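**Gitum居住服务中心讯** 5月，Gitum居住服务中心在Estia公寓完成本季卧室整理与床品更换工作。本次工作涉及Gandier楼19间客房，共更换、清点床品82套，由中心客房部与洗涤部共同实施。Aquino楼的同类工作将于6月开始，具体安排由楼层服务台另行通知。

Estia公寓每年在春末和秋末各安排一次集中整理，春末一次以撤换冬季厚毯、清理床面及床周物品为主。往年两项内容分开进行，客房部先行撤换床品，待住户返回后再由住户自行归置衣物。去年秋季整理结束后，客房部对登记单作了复核，发现部分房间的衣物在撤换床品时被一并卷入洗涤袋，送达洗涤部后方才拣出，既延误了洗涤，也给住户查找衣物带来不便。为此，本季将床面清理列为撤换床品之前的单独工序，未完成床面清理的房间不得进入下一环节。

根据本季执行的《卧室整理作业说明》，全部工作分为4个环节，依次为床面清理、床品撤换、床体及床周清洁、复位与登记。

在床面清理环节，散放在床上的衣物应逐件拿起，抖开后再行分类，不得成堆抱离。说明要求首先查看衣物之间是否夹有纸张、票据、眼镜或其他小件，再按外衣、贴身衣物、毛巾及家居织物分别放置。颜色较深或较鲜艳的织物与白色织物分开，避免在同一洗涤袋内接触。难以判断是否需要洗涤的衣物，一律按住户物品保留，折叠后放在床边座椅或置物架上，由住户自行决定。

对床上遗留的皱团状物品，说明作了专门规定。揉皱的纸巾、小块布料和轻薄衣物在浅色床面上外观相近，隔着一段距离不易分清，应先展开查看，再确定去向。确认为废弃纸巾的，放入房间内的废物桶；带有文字、标签或印记的，不论大小，均先放入透明袋中留存，经住户确认后处理。留存袋在房内保存至住户返回，不带离房间。

床品撤换环节自床头开始，先取下枕头，再卷起盖毯，最后撤下床单。针织类盖毯容易勾丝，撤下时不得拖拽，遇有织物挂在床角或床架上的，应先解开再移动。毯面如有脱线、起球或污渍，在登记单上注明位置，单独装袋送洗涤部处理。白色及浅灰色床品分袋装放，袋口系挂房间号牌。洗涤部收袋时须当面核对袋数，号牌缺失的不予接收，由客房部补齐后再送。

床裙是本季新增的检查项目。Gandier楼部分床铺使用落地式床裙，下摆接近地面，容易积灰，也容易遮挡落到床沿下方的小件物品。整理时应掀起床裙查看一周，清出物品后再行吸尘，床裙起皱的以手抚平，不在房内熨烫。靠近床沿的地面和瓷砖条以拧干的抹布擦拭，待干燥后放下床裙。
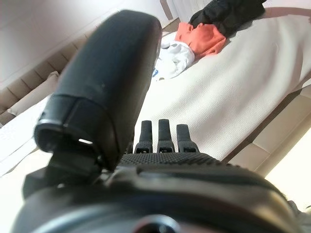
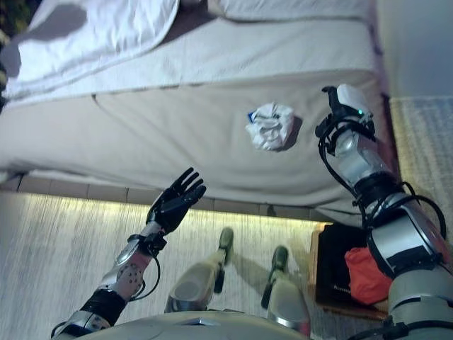
Estia公寓卧室床面及床上物品，两图中均可见一件带有蓝色小标记的白色皱起物件。

据客房部登记，本季整理中共有18件住户物品在床面清理和床裙检查时被单独留存，其中以袜子、手帕和发饰为多，另有书签、充电线及纸质票据。上述物品均已在住户返回后交还，登记单由住户签字确认，随本季资料一并归档。客房部表示，与往年相比，本季没有住户衣物混入洗涤袋的情况，洗涤部的分拣工作也因此得以按原定时间完成。

洗涤部本季承担82套床品的洗涤、烘干与折叠。冬季厚毯经洗涤后统一收入布质收纳袋，存放于Gandier楼一层储物间，袋内附放置日期及房间号，秋末整理时按号发回。夏季用薄毯以浅色针织毯为主，已随床品更换发放到房。住户如对织物有过敏或其他特殊需要，可向楼层服务台申请更换棉质薄被，服务台登记后由客房部送达。

洗涤部同时提示，浅色针织毯不宜与带拉链、搭扣的衣物叠放。住户日间将外衣放置在床上时，可先将盖毯折至床尾。白色盖毯沾染颜色后较难恢复，鲜艳的毛巾和衣物在尚未晾干时请勿放在床面，可使用卫生间内的横杆或阳台晾架。发现盖毯有脱线的，请勿自行剪断线头，交由洗涤部修补即可。

在时间安排上，客房部于每日上午9时至下午进行房间整理，中午时段暂停，以减少对住户休息的影响。每间客房在整理前一日由楼层服务台告知住户，住户可选择在场或不在场。选择在场的，床面衣物由住户先行归置，工作人员从床品撤换环节开始；选择不在场的，按全部环节执行，并在房内留下物品告知单，写明衣物折叠后的放置位置和留存袋内物品名称。住户临时需要调整时间的，可在当日整理开始前告知服务台，客房部将其顺延至本楼层最后一间。

复位与登记环节由客房部两人共同完成，一人查看床面，一人填写登记单。枕头应置于床头正中，盖毯两侧下垂长度一致，床面不得留有任何零散物品。登记单列明床品编号、撤换时间、床裙状况及留存物品，一式两份，一份留于房内，一份交楼层服务台。登记单填写不全的房间，视为未完成整理，须于当日补填。

本季工作中也发现若干需要改进之处。部分房间的衣物收纳空间不足，住户习惯将次日穿着的衣物放在床上，整理后往往又恢复原状。中心已将床尾置物凳列入下一阶段添置计划，拟先在Gandier楼试用，视使用情况再确定是否推广至Aquino楼。另有住户反映，物品告知单字号偏小，夜间阅读不便，服务台已对版式作出调整，新版告知单将在Aquino楼整理时启用。

床裙检查所需时间也超出预先估计。落地式床裙在床脚处以系带固定，逐一解开再系回较为费时，个别系带已有磨损。中心现正核对各房间床裙的规格，对磨损的系带予以更换，并研究以按扣代替系带的可行性。在改装完成之前，床裙检查仍按现行办法进行，不得以抬动床垫的方式代替。

关于留存物品的保管期限，说明规定为住户返回后当日交还。住户外出时间较长的，留存袋转交楼层服务台，存放于带锁抽屉内，并在登记单上注明转交时间。房间变更或住户退住时仍未领取的，由服务台按登记的联系方式通知，不作废弃处理。票据、信件及有文字的纸张，工作人员不得翻阅内容，仅登记张数。

Aquino楼整理期间，该楼的日常送洗服务照常进行，住户自有衣物仍按原有时间送交楼层服务台，与公寓床品分袋登记。请Aquino楼住户在整理前将贵重物品、药品及重要纸质材料自行收好，并检查枕下和床垫缝隙。如需保留个人自备的毯子或枕套，请在服务台领取标牌，系于织物一角，客房部将不予撤换。标牌用后请交回，以便其他住户使用。

Gandier楼住户对本季整理有疑问，或发现床品数量、规格与登记单不符的，可持房内所留登记单到楼层服务台核对。服务台在下午5时以后仍有值班人员接待，需补发的床品由客房部于次日上午送到房间。

（Gitum居住服务中心客房部供稿）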